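I've been meaning to write this one up for ages, and then the bottom drawer came off its runners last night with all my T-shirts in it, so I suppose that's my cue.

I am a stuffer. I've always been a stuffer! Clean washing comes up the stairs in the basket, sits on the chair for a few days, and then gets pushed into whichever drawer still shuts. My mum ironed pillowcases, for heaven's sake, and I can't find a matching pair of socks. When we moved to the new flat in February I swore I'd do it properly, and I did, for 9 days. Then Talha came to stay and needed the spare room, everything went into bin bags, and you can guess the rest.

Anyway, the drawer. It's from a Tollis chest I got second-hand, nice thing, very deep, which is the whole trouble. With deep drawers you pile things up and then the one you want is at the bottom, so you pull, and the lot goes over like a drunk. I had 20 T-shirts in there (I know, I know) and I wear perhaps six of them. So I tipped the whole lot on the bed, made a big pot of tea and started again from nothing. 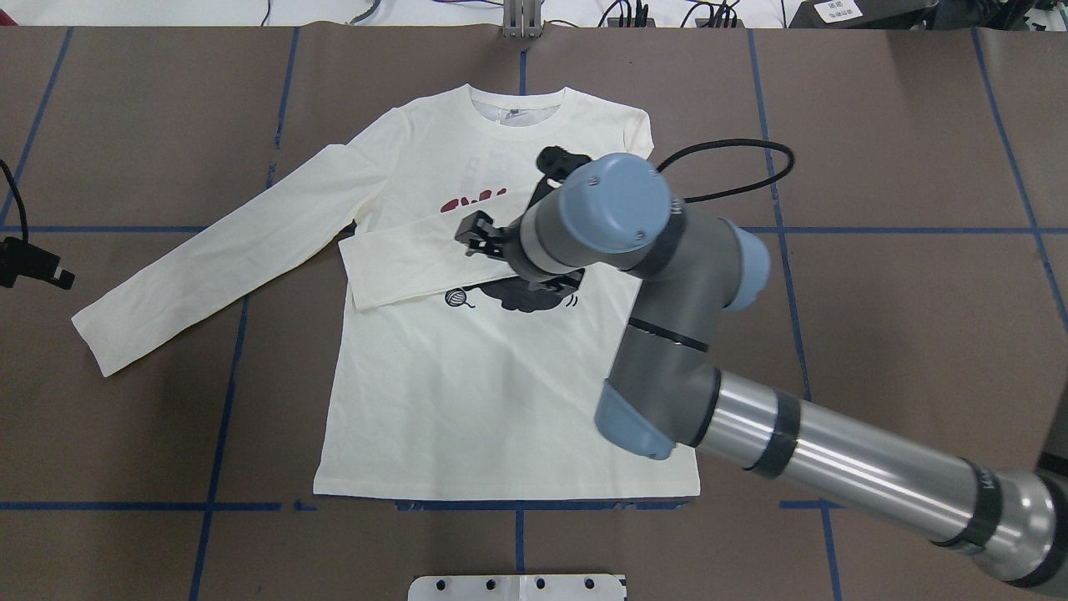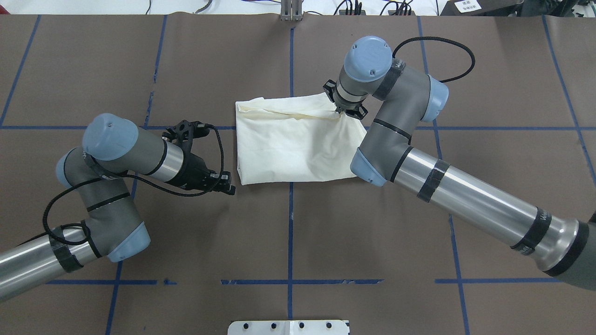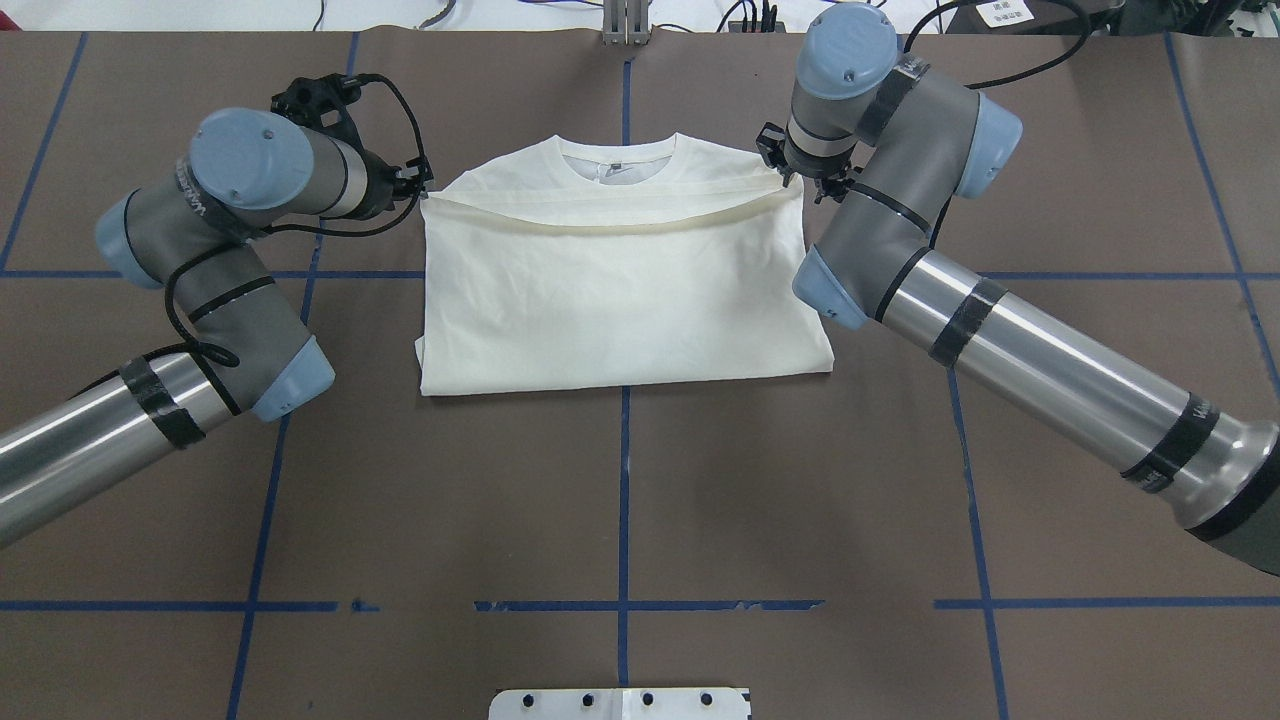
I tried standing them up on their folded edges first, the way my friend Radosław does his, all in a row like records in a shop. His drawer is a thing of beauty. Mine lasted until the first morning I was late. So I've gone back to plain flat folding, sleeves first and then the body, and the sleeves are where I go wrong every time. On a long-sleeved top like the one with the black cat-like drawing on the front, I bring one sleeve straight across the chest, and if I don't stop and turn it down at that point the cuff pokes out past the far side and the finished parcel has a tail. Short sleeves are much easier, they just tuck in behind and you're left with a tidy oblong with the collar at the top. I like to have the collar showing because then I can see which way up it is when I'm half asleep.

The other thing I've changed is that I smooth everything out before I fold, with the flat of my hand, from the middle outwards. It takes no time and it does away with most of the ironing, or at least with the guilt about the ironing. I used to fold on the bed and it's hopeless, the duvet sinks and you end up with a sort of pasty. The kitchen table is miles better once you've wiped the jam off it.

Cloth bags! I've got masses of them. They seem to breed behind the door. I used to hang them all on one hook until the hook came out of the wall (bringing a good bit of plaster with it), so they get folded now too, corners pulled out, in half and in half again, and they live in a shoebox at the front of the drawer. Pascal says I should give most of them away and he's right, but one's from the bookshop in the old place and one's got a lovely long strap, and so on.

Total so far: six T-shirts in the top half, the good long-sleeved ones next to them, and a bag by the front door for the charity shop. The runner still needs a new screw. If anyone has had one of these chests apart and knows what size it takes, please do leave me a comment, I've tried two from the odds and ends tin and they both just spin.

Jumpers next, and I'm dreading it.

9/22/24

We use cookies to give you the best experience on this blog. By carrying on reading you agree to our use of cookies. Accept / Find out more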